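4. White shirts in weekly wear

4.1 Why white deserves its own section

White shirts were the great surprise of the diaries. We had expected them to be kept for good occasions, and in Werthorpe they once were, judging by the older wearers' memories. The 40 households in our sample tell a livelier story. Of the 3,000 wear entries they gave us, starting in September and running for nine weeks, a remarkable share concern white shirts worn for ordinary jobs: carrying, fixing, leaning over things, waiting for the kettle. We find this wonderful material. A white shirt records its own use, and its wearer has to decide again and again how much of that record to put up with.

Most wearers set the shirt off against something darker. The combination was so common in the Narnside diaries that several households had a single word for it and wrote only that word in the entry. Figure 3 shows two white tops in use, one with dark clothing and one with lettering on the back.

Figure 3(a). White shirt worn with dark pants and a dark cap. 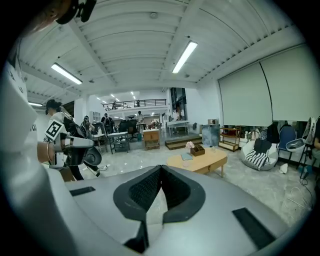
According to one Narnside diarist, the dark half of the outfit is what makes the white half possible: "I wipe my hands on the pants. Everyone does. The shirt stays nice till Thursday if you remember." Similar remarks turn up across both towns, and they helped us read a pattern in the washing columns that had puzzled us for weeks. Shirts paired with dark pants went longer between washes than shirts paired with light ones — even in homes where everything else was washed on a fixed day.

4.2 Loose cut and printed backs

Cut matters too. Wearers used the Udura comfort scale, which we adapted by dropping 2 items on formal dress, and loose long-sleeved tops scored well for any task that involved bending or reaching. The comments are a pleasure to read. People describe the pull of a tight shoulder seam with real precision, and they are just as exact about the softness that comes after many washes.

Printed lettering was a late addition to our coding sheet, and we are very glad we made it. We coded where the print sat, how large it was and whether any of it had begun to wear.

Figure 3(b). Loose white long-sleeved shirt with "Chateau" in large black letters across the back.

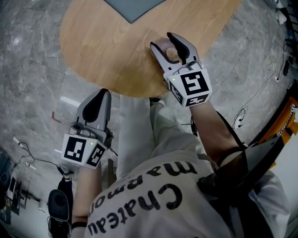

Does lettering shorten the working life of a white shirt? In our diaries it did the opposite, and printed shirts stayed in weekly wear longer than plain ones of the same weight. Wearers forgave them more: a faint mark near a bold print was rarely mentioned, while the same mark on a plain back could send a shirt to the rag bag. The Nguyen-Tran fading index, applied to the shirts we were able to borrow, gave matching results for black print and weaker ones for color. We return to colored print in Section 5.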